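Food & Trade | Features

The small roasters of Starkimcombe

For most of the past century, the harbour town of Starkimcombe bought its coffee and tea from elsewhere. Goods arrived by rail in bulk tins, and local grocers weighed them out at the counter. The district now supports 16 independent roasters and blenders, most of them established in premises that formerly served the fishing trade.

The oldest of these, Rarnness, occupies a former net store on the eastern wharf. The company roasts in small lots and supplies cafés along the coast, as well as a regular list of households. Its neighbour, Umik, specializes in roasted teas and draws much of its custom from visitors to the Saturday market. Neither firm has sought to enter the supermarket trade, where shelf life and volume would require a different manner of working.

Packaging remains a considerable expense for businesses of this size. Printers commonly set a minimum order of 1,000 pouches for each design, and a blend that sells slowly may leave its maker with several years' supply. Some producers have responded by adopting a single plain pouch and applying labels as needed. Others share orders and storage.
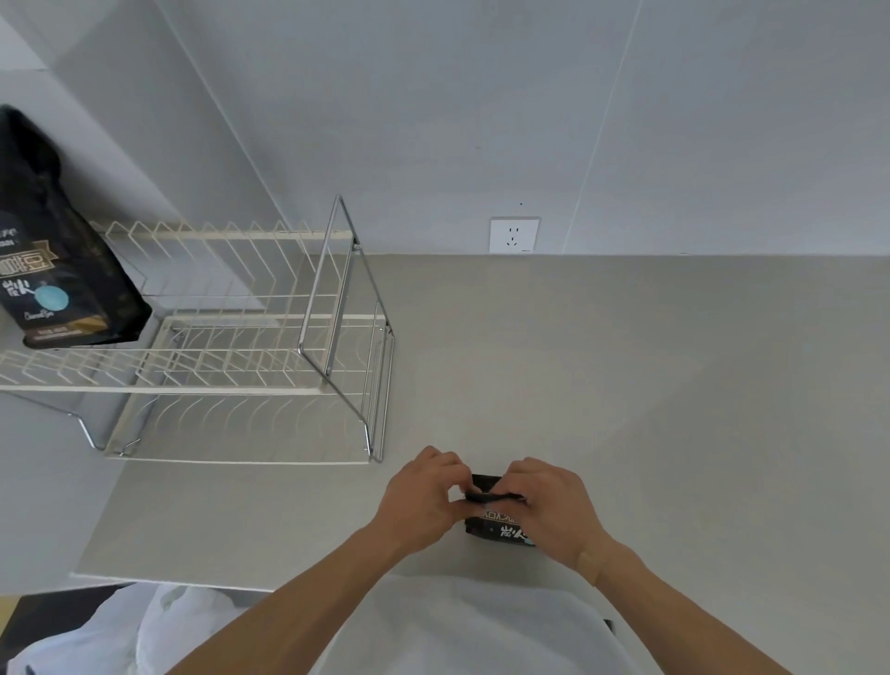
Freshness is the principal argument advanced by the local trade. Roasted goods lose their aroma on exposure to air, and the majority of Starkimcombe firms print the roasting date in preference to a distant best-before date. Customers are advised to buy modest quantities, to keep them in a cool cupboard and to avoid the refrigerator, where condensation and neighbouring odours may affect flavour.

The sector's contribution to employment is modest but steady. A survey conducted in February recorded 73 positions, of which 46 were full-time. Several employers reported difficulty in finding affordable space near the harbour, and Chiu, a tea blender founded in a rented kitchen, has moved its stock to an inland unit while retaining its shop on the waterfront.

The municipality is reviewing its zoning rules for the wharf. Under the draft now open for comment, light food production would be permitted on ground floors without a separate application.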